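Category: Facilities and Equipment
Last updated November 15, 2025

The equipment plan for the Koleck bench is open for comment until the end of the month. Inmaculada Gallardo has it as a shared sheet, and the short version follows.

We are asking for 2 gripper sets, at $1,312 for the pair, and 12 months of service cover from Elness. The second set is a spare. In July the bench stood idle while we waited for fingers to ship, and the plan is meant to keep that from happening again.

Household test items stay on their own line. Eusebio Collado wants 12 more containers with lids that roll or lift — bread boxes, bins, tubs — and will buy them locally. Cloths and cable ties come out of general supplies.

A second arm is not in this round. Miranda, the larger bench, gets first call on that money next year. If your project needs time on either bench before then, put it in the sheet under Suvuvwood or your own project name. 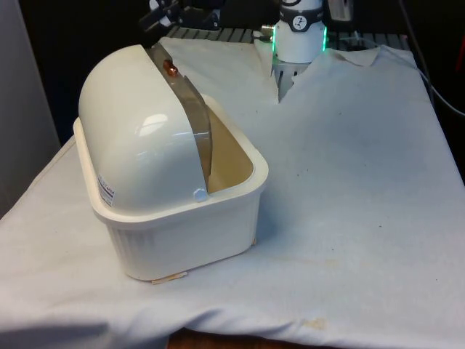
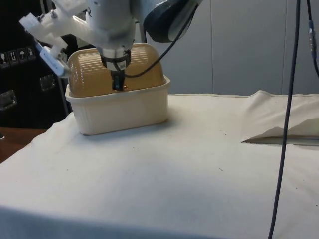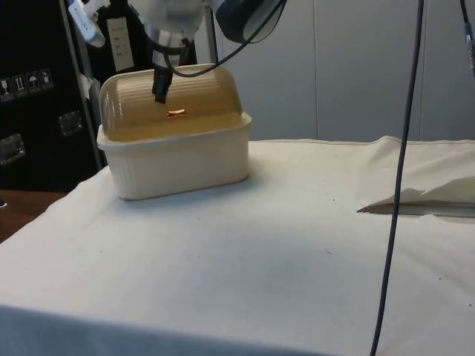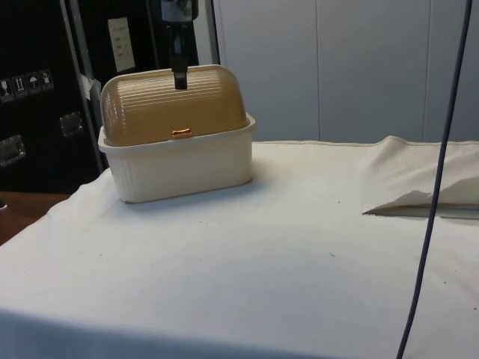 Container work at the Koleck bench, with the gripper and a domed-lid box on the white cloth.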